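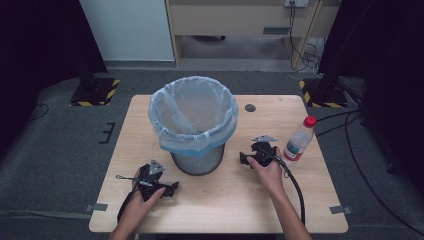

Bin There: why our study room bins never have a liner in them

Project report, Design for Everyday Living, Cullham group 7
Written up by Shona Pringle (with Bevan Trevaskis and Chaltu Assefa)

So our project started with a moan. Bevan went to throw away a banana skin in the second floor study room at Cullham and dropped it straight into a bare mesh bin, and if you've ever cleaned banana out of metal mesh you'll know why he was still going on about it on Monday. We had to pick an everyday task for the module anyway, and that was that. We did bin liners.

What we wanted to find out

Mainly, what makes putting a new bag in a small bin so fiddly, and whether we could write a set of instructions short enough to stick on a cupboard door. Our tutor, Ghislain Gauthier, told us to keep it to one type of bin, which was good advice that we nearly ignored. We went with the round mesh wastebasket because every study room has one.

The bags

We tried two sorts. The first lot were thin, see-through light blue ones and the second were thicker white ones that Chaltu had at home. I'd assumed thicker would win easily, but the white ones were a pain! They kept springing back up off the rim as soon as you let go. The blue ones crease up and look a bit scruffy once they're folded over, but they stay where you put them.

The other thing with the blue bags is you can see the mesh through them in places, so you can check whether there's a big pocket of air trapped down the side. That turned out to matter more than I thought it would.

How we did it

We put the bin up on a table for most of the tries. Bevan wanted it on the floor, as that's where bins live, and we did do one afternoon like that, but my back was not having it. With the bin at table height you can look right down into it and see if the bag has reached the bottom. We did it over a carpeted floor too, so nothing made a racket when it fell off (and things did fall off).

Obsa Abdella from the year above let us read her report on laundry folding, and we borrowed her idea of writing down every place where somebody stops and has another go. For us it was nearly always the same two places: getting the bag open in the first place, and the fold over the rim.

What we'd put on the cupboard door

Open the bag fully before it goes anywhere near the bin.
Push the bottom of it down with your fist.
Fold the top edge outwards over the rim, working all the way round.
Look inside. If it's puffed up, lift one side of the fold and let the air out.

Chaltu thinks the last one should be two steps. I've left it as one.

What went wrong

We didn't test with a full bin, so I can't say how well the fold holds once there's rubbish weighing it down. I'd also have liked to try it with a drinks bottle that still had something in it, as those are what people chuck in most and they're heavy. And we ran out of white bags.

If we carry on next term, I'd like to do square bins. Bevan has asked to do something else.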